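Gollby G5 Two-Finger Gripper

Soft-grip hand for light arms
Sold by Zelenák
Page updated May 8, 2020

Overview

The Gollby G5 is a two-finger electric gripper for small robot arms. It is meant for everyday objects: pens, cups, cutlery, brushes, cloths and small boxes. Most of our customers are workshops and college labs that want to find out which chores an arm can take over now and which it can't.

We get asked the same thing by nearly everyone who rings up: can it do housework yet? Some of it, slowly, if the objects stay where the program expects them. It will put spoons in a drawer and wipe a flat worktop. It will not sort a basket of washing, and we don't sell it for that.

Writing and wiping

Holding a marker is a fair test of a gripper. The barrel is smooth and round, and pushing the tip against a board tries to turn it in the grip. Padded fingers help, but the arm also has to keep the pressure even across the whole board. Our demonstrator in the Dergate showroom runs this job with a Stistness arm.
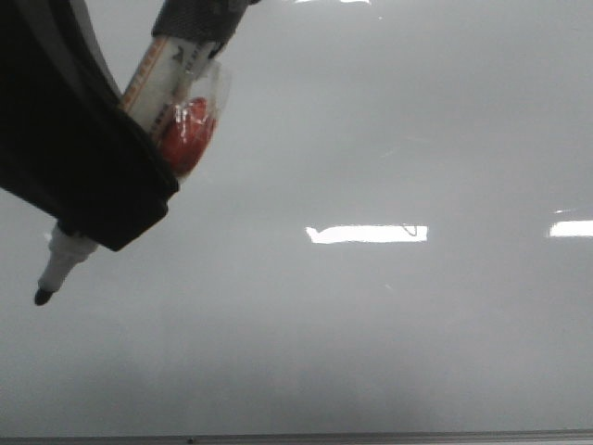 Block capitals are readable at a slow setting. Joined-up writing is poor. Taking the cap off a pen is still a job for a person, and so is noticing that the pen has run dry. Wiping the board afterwards is easier to set up and needs less accuracy.

Specification

Opening: 80 mm
Fingers: 2, replaceable
Maximum load: 5 N
Height, closed: 154 mm
Supply: 24 V DC
Finger pads: supplied in pairs

In the box

Gripper, cable, mounting plate, one spare pair of pads, hex key, printed guide.

Before you order

Check the bolt pattern on your arm against the drawing in the guide. Adapter plates cost £38 each and are not included. The G5 is not sealed, so keep it away from sinks and wet floors. It must not be used with knives or hot pans.

Shop-floor use

Rostislav Kollár has used a G5 for loading trays since October. "It does the same tray all day without trouble. Change the tray and you have to teach it again, so it suits us for long runs and not for odd jobs."

Questions about fitting go to Blažena Mikuš at the Dergate showroom. Replacement pads can be added to any order.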